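Dostel sets aside money for second two-arm station, puts off the rest

Wednesday, September 4, 2019

Dostel will buy one more two-arm bench station this fall and leave the other two on its wish list until spring, the shop's managers decided at a short planning meeting this morning. Vote was quick. The argument over cables took longer.

The plan splits the spending in two. First, $2261 for a complete second station – arms, rail, frame, boards. Then $919 for spares, nearly all of it fingers, pads and cable. A third line for a rolling cart was struck out before anyone spoke up for it. 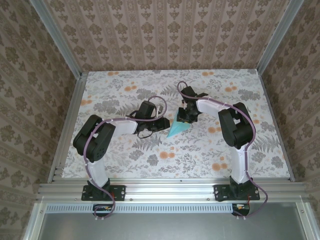
Two-arm station with a light turquoise piece in the right gripper.

Ravinder Lévesque runs the bench and wrote the request. He asked for three stations in August and got a polite no. The version that passed is a page and a half long and asks for one.

"I'd rather have one more with a full drawer of parts than three with nothing behind them," he said after the meeting. "We lost most of a week in August waiting on one connector. One."

The money comes out of the general equipment line, not the training budget as first proposed. That was Nathalie McIntyre's condition. McIntyre handles purchasing and wanted the spares listed on there own order so they don't get used to pad out the main one. She also asked for a written delivery date from whoever wins, with the arms and the frame to arrive in the same shipment.

Two suppliers have quoted so far. Kuo came in lower on the arms but does not sell frames. Zimier sells the whole station bolted together and charges for it. A third company, Sokus, has asked for until the end of next week.

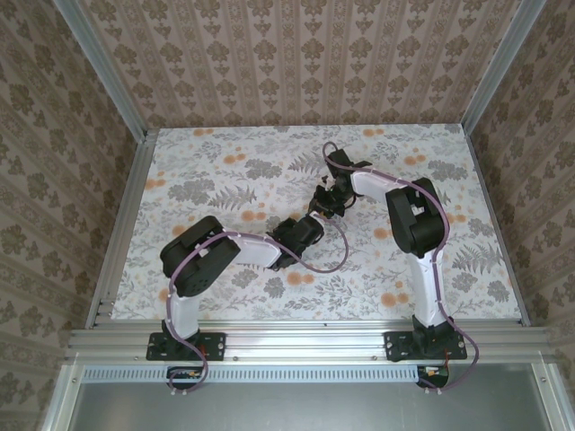

Cable is where the quotes differ the most. Kuo prices it by the length, Zimier rolls it into the arm price and won't say how much slack is included. Lévesque wants slack spelled out. On the present station the purple cable on the left arm swings out in a wide arc below the wrist before coming back to it, and at the base it drapes over the rail to a small circuit board mounted just below. He wants the same kind of run on the new one, plus a spare set for each arm. McIntyre has gone back to both firms for a line-by-line price.

Boards were the other sticking point. The request calls for one per arm and one on the shelf. Managers kept the shelf board in after Lévesque pointed out that it is the only part neither supplier stocks locally.

Floor space is settled. The new station goes on the east wall next to the paint cabinet, which has to move. Power is already there. Enclosure walls and the table covering will be done in house and are not in the total.

Grippers drew the most questions from the floor. The quotes cover plain black ones only. Molded yellow fingers with ribbed black pads are priced as an add on, and Lévesque asked for two sets out of the spares money, mostly for work with thin, creased material like paper or tissue that one arm has to hold while the other takes the far end.
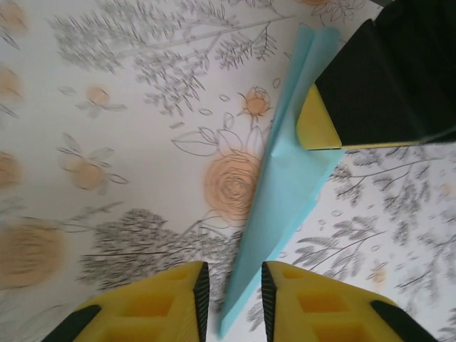 What happens next

Quotes close in 28 days. McIntyre will bring a recomendation to the next planning meeting, and if all three firms are still in it she expects to sign the same afternoon.

The two stations left off the list can come back in the spring round. Lévesque has been told to bring hours of use with him, by job, since the first station went in. He has 1052 hours logged to date, but the early ones aren't sorted by job and somebody will have to go through the notebooks.

Old spares go on the shelf behind the bench until the new order is in. Staff who need bench time while the paint cabinet is being moved should see McIntyre for the sign-up sheet.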